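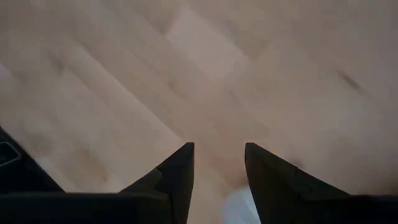
*Alasdair Mowat, second-year project, Product Design and Materials. Submitted in March.*

## Heat retention in wheat-filled and linseed-filled warming packs

### 1. Purpose

Microwaveable warming packs are sold for stiff shoulders, period pain and cold feet. Most packaging gives a heating time but does not say how long the pack stays warm enough to be of use. This project compared two fillings in packs of the same size and weight, and looked at whether a washable outer cover changed the result.

### 2. Materials

Two inner bags were sewn from plain cotton, each filled to 900 g. The first, labelled Kukik, held whole wheat. The second, labelled Imrie, held linseed. Each bag was divided into 3 chambers to stop the filling from collecting at one end. A single fleece cover, labelled Bament, was made to fit both.

Linseed packs more closely than wheat, so the Imrie bag was visibly thinner at equal weight. The chambers were not resized to allow for this.

### 3. Method

Each pack was heated in the same microwave oven on the same setting until a probe in the middle chamber read 50 °C. The pack was then laid flat on a folded towel and left uncovered in a closed room. Readings were taken from the probe and from a surface sensor taped to the upper face. A run ended when the surface sensor fell to 35 °C, taken here as the lower limit of useful warmth.

Packs were left overnight between runs. Repeated heating dries the grain, and an early trial in which the wheat pack was reheated at once gave a scorched smell and was discarded.

Across all runs, 182 pairs of readings were logged. The logging sheet was adapted from one used in the Sisen insulation project the year before, with the humidity column removed.

### 4. Results

| Pack | Cover | Order of cooling (1 = slowest) |
|---|---|---|
| Imrie | Fleece | 1 |
| Kukik | Fleece | 2 |
| Imrie | None | 3 |
| Kukik | None | 4 |

The cover had a larger effect than the filling. With the cover on, the surface sensor also took longer to reach its peak, and a user would probably notice this as a slow start.

The outer chambers cooled before the middle one in every run. The difference was greater in the wheat pack.

### 5. Sources of error

- The surface sensor lost contact twice when the tape lifted. Those readings were left out.
- Room temperature was noted at the start of each run only.
- A pack lying on a towel loses heat differently from one worn on the body.
- Moisture content was not measured.

### 6. Further work

The runs should be repeated with the pack resting on a water-filled bottle held at skin temperature. A narrower centre chamber could be tried in the wheat pack to even out cooling. Cherry stones were considered as a third filling but the supply arrived too late to be cleaned and dried.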